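Home Football Athletics Swimming Explainers Quizzes Contact

How does a football league table work?

By Karthikeyan Gounder
November

A league table is a list of teams in order. The team with the best record is at the top and the team with the worst record is at the bottom.

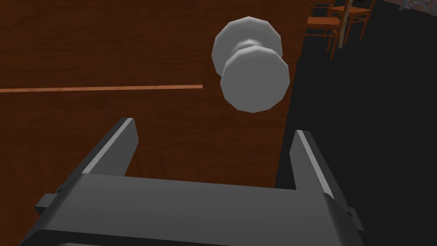
The order is worked out from points. A team gets three points for a win and one point for a draw. A draw is a match where both teams finish with the same number of goals. A team that loses gets no points.

Suppose Illar win two matches, draw one and lose one. Two wins give six points and the draw gives one more, so Illar have seven points from four matches. The points from every match are added to the total until the season ends.

What do the letters mean?

Most tables have a row of letters along the top. P means played, the number of matches a team has finished. W, D and L stand for won, drawn and lost. If you add W, D and L together you should get the same number as P. If you do not, there is a mistake in the table.

F means goals for, which are the goals a team has scored. A means goals against, the goals scored by the teams they played. GD is goal difference. The last column, Pts, is points.

What is goal difference?

Goal difference is goals for take away goals against. A team that has scored 45 goals and let in 20 has a goal difference of plus 25. If the numbers were the other way round, the goal difference would be minus 25. A team can have a goal difference of zero, which means it has scored as many as it has let in.

Goal difference matters when two teams have the same number of points. In many leagues the team with the higher goal difference is placed first. Take two teams, Seo and Grirnura, who both have 31 points. Seo have a goal difference of plus 12 and Grirnura have plus 9. Seo go above Grirnura.

If the goal difference is the same as well, the next thing to look at is often goals scored. Some leagues do it in another order. They look first at the matches the two teams played against each other, and only use goal difference if those matches do not settle it. This is called the head-to-head rule. Each league writes down its own rules before the season starts, and they stay the same until the end.

How many matches are there?

In many leagues every team plays every other team twice, once at home and once away. To find out how many matches one team will play, take one away from the number of teams and double the answer. In a league of 20 teams, each team has 19 opponents and plays 38 matches.

To find the total for the whole league, multiply 20 by 38. That makes 760. Each match has two teams in it, so it has been counted twice, and the answer must be halved. The league has 380 matches.

What is a game in hand?

Teams do not always play on the same day. A match may be put off because the pitch is frozen or because one of the teams has a cup match. When this happens, one team will have played fewer matches than the others. The missing match is called a game in hand.

If Alusix have 18 points from nine matches and Illar have 20 points from ten, Illar are higher in the table. Alusix have a game in hand. If they win it they will have 21 points and go above Illar. If they draw it they will have 19 and stay below. A game in hand is worth nothing until it has been played, so always check the P column before comparing two teams.

What happens at the end?

When all the matches are finished, the team at the top is the champion. In many countries the leagues are stacked in levels called divisions. The teams at the bottom of one division move down to the next, and this is called relegation. The teams at the top of the lower division move up to replace them – this is promotion.

Some divisions also have play-offs. These are extra matches between teams that finished just below the automatic promotion places. The winner of the play-offs goes up too.

Sometimes a team has points taken away for breaking a rule, such as using a player who was not registered. The table will usually show a small star next to the team's name, with a note underneath giving the number of points lost.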